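How to Set Up a Small Drinks and Snack Shelf

I love a well-stocked shelf! When I took over the drinks corner at our little shop in Kumdale, I spent far too many evenings shuffling soda from one end to the other, and I enjoyed nearly all of it. My method fits on one page, and you can do the whole job before opening.

What you need

A damp cloth and a dry one
A tape measure
A shopping basket for anything that's coming off the shelf
Price strips for the front edge

Step 1. Clear it and wipe it

Take everything down. Yes, everything, even the row you were happy with! Wipe the surface front to back, then run the dry cloth along the front rail. Dark shelves show every sticky ring, so go over the corners twice.

Step 2. Measure

My shelf is 2,000 mm long and 535 mm deep. Write your own numbers down and tape them inside a cupboard door. I've lost mine on scraps of paper more often than I'd like to admit.

Step 3. Build the back row

Big bottles of one kind go together at one end, labels forward. Next come the cans, shoulder to shoulder, and then the boxed snacks. Stand the narrow boxes upright like books. Wide cookie boxes can lie down if they slide around when you stand them up.

I like to keep one color in one block. A run of green cans beside dark cola looks terrific from the door, and you can tell at a glance when a can is missing.

Step 4. Add the front row

Single bottles go near the edge with plenty of air between them. A hand should fit around each one without knocking its neighbor (try it with your widest hand, not your fingertips). Mix your colors here: cola, water, something green with a bright cap. This is the fun part, so swap them about until you're pleased.

Step 5. Straighten up

Stand back, then come in close. Set leaning bottles upright, and pick up any that are lying down before they roll. Turn the labels to face the customer. Put strays in the basket and deal with them all together at the end, or you'll be walking back and forth all morning.

Step 6. Fill in the price strip

Do this last, when you're sure nothing else is moving. Large print, please!

Cola, cans and boxed snacks along the back, single bottles toward the front: 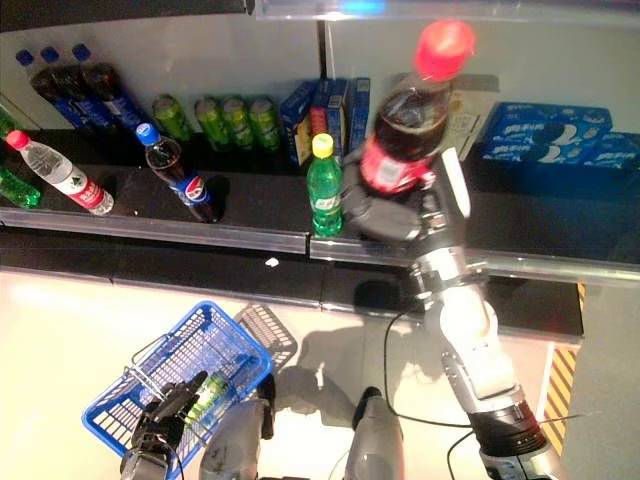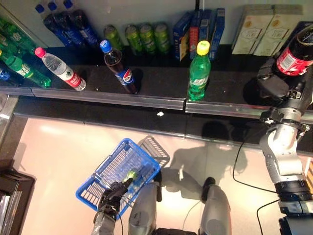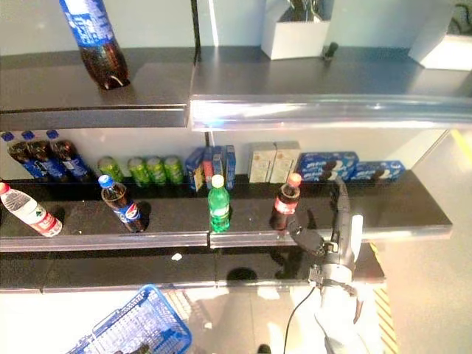
Myfanwy Penry: I tried the one-color blocks on our drinks shelf in August and I'm a convert. One thing I'd add is to do the cans before the big bottles. They're quicker to line up, and you find out right away how much room is left for the rest. Do you leave a gap between the cans and the boxes, or push them right up together?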